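Portas abertas na Skelterton: fomos ver a garra trabalhar

Na sexta-feira, 2 de março, a Skelterton abriu o laboratório a quem quisesse ver robôs de perto, e vinte lugares desapareceram antes do almoço de inscrições. Eu consegui um porque o Irfan Yeoh me devia um favor, assunto que fica para outro boletim.

Quem esperava dança ou saltos mortais saiu desiludido. O programa dizia "manipulação de objetos do quotidiano", e o quotidiano, visto por um robô, é um lugar bastante hostil. O Emilian Olteanu, que conduziu a sessão, começou pelo elogio do cartão com padrão impresso, graças ao qual o sistema sabe onde está. Falou dele durante 12 minutos, com uma ternura que muitos de nós não dedicam à família.
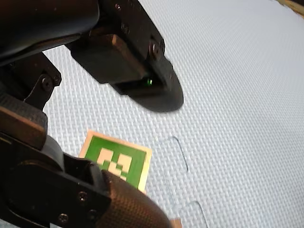

A garra junto ao marcador verde, sobre o tapete de trabalho.

Depois veio a parte prática. A garra desce, pensa, corrige, volta a pensar. Uma senhora ao meu lado perguntou se estava avariada. O Emilian respondeu que estava a ser prudente e que a velocidade se regula num menu, mas que da última vez que alguém mexeu nesse menu, em janeiro, passaram a tarde à procura de um parafuso. Ninguém pediu para acelerar.

Confesso que ao fim de meia hora estava rendido. Há um suspense genuíno em ver dois dedos mecânicos aproximarem-se de uma coisa que qualquer criança agarraria sem olhar, e o público, que chegara de braços cruzados, já murmurava "mais à esquerda" como numa final de bilhar.
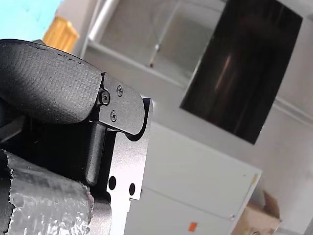 O Irfan aproveitou o intervalo para explicar os dedos. Um bom revestimento, diz ele, vale mais do que muita programação, e a equipa já gastou 200 horas a discutir o assunto, sem contar as discussões no carro. Alguém quis saber quando é que aquilo arruma uma cozinha. Ele olhou para o teto e ofereceu café.

O café, diga-se, foi servido à mão.

A próxima sessão será no polo de Furadmont, outra vez com 20 lugares. As inscrições fazem-se pelo formulário habitual, e pede-se aos participantes que não tragam objetos de casa para "ver se ele consegue". O senhor do relógio de cuco sabe que isto é com ele.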